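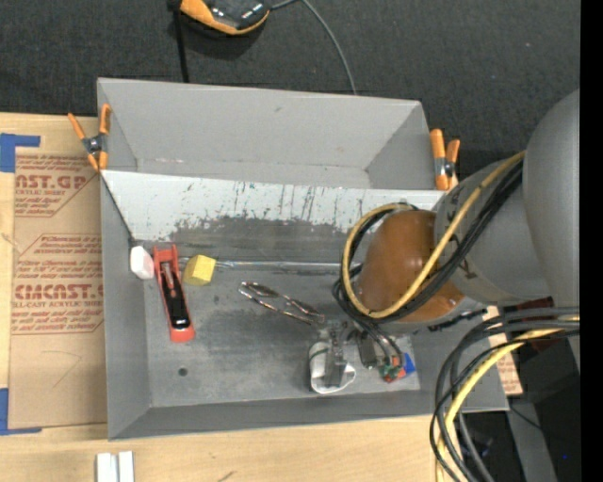
From: Sigita Priedītis
To: cell-practice list
Date: 2025-05-24
Subject: Re: Draft 2 of the bin picking bench rules

I've read draft 2 twice now and I'm still not sold. Comments go under the part I'm answering, the rest of the thread is trimmed.

Brynjólfsdóttir wrote:

> Section 4. All picking cells shall use the standard bin. Clamps,
> inserts and dividers are permitted provided they are recorded in
> the setup sheet. Cables on the arm shall be dressed so that they
> do not contact the bin or its contents in normal operation.
>
> Section 5. A cell is considered compliant after 90 consecutive
> picks from the standard object set without operator contact.
>
> I think this is now tight enough to adopt. The Mimbridge people
> ran it for 1565 picks and had no complaints. If nobody objects by
> the end of May I will mark it final.

Well, I object, so please don't mark it final.

On section 4, "recorded in the setup sheet" does no work at all. Recorded how? I have seen sheets that say "2 clamps" and nothing else. A spring clamp has handles that stick out, and it matters a great deal which way they point and whether they stand above the rim. Move one a finger's width and you've got a different obstacle, with the same sheet. I want the position measured from a named corner and the handle direction written down. If that's too much trouble for people, then take clamps out and make them bolt the divider in.

"Normal operation" is the other phrase I'd strike. Every cable snag I've had to write up happened in a pose that somebody later told me wasn't normal. Loops near the wrist are the worst for this. They look fine at the home position, then the last joint turns and the slack goes somewhere else. Say "at any pose the program can command" and be done with it. Yes, that means somebody has to jog the arm through the corners with the speed turned down. They should be doing that already.

Nothing in the draft covers the condition of the bin. A scratched, scuffed floor doesn't look the same to a depth camera as a fresh coat of paint. Are we allowed to compare results from the two? Draft 2 says yes by saying nothing.

Section 5 is where I really get off the bus. Why 90? I looked back through the list and the number first shows up in a Bemuvov handout with no reasoning attached. The object set is also doing most of the lifting. Anyone can get a clean run on plain blocks. Put in wire tongs or a stapler, let them land however they land, and show me the count again. The rule should say what mix goes in and who drops it in, and it should forbid tidying between picks. "Without operator contact" doesn't quite say that, as I read it, if the operator nudges the bin and leaves the objects alone.

As for Mimbridge having no complaints: did they log the stops? When we tried draft 1 on the Zolik cell I threw out 508 picks because the restart times were missing, and I'd have had no complaints either if I hadn't gone looking.

I can send replacement wording for 4. I don't have any for 5, and I'd sooner leave it blank than vote for a number that I can't defend to an auditor.

Sigita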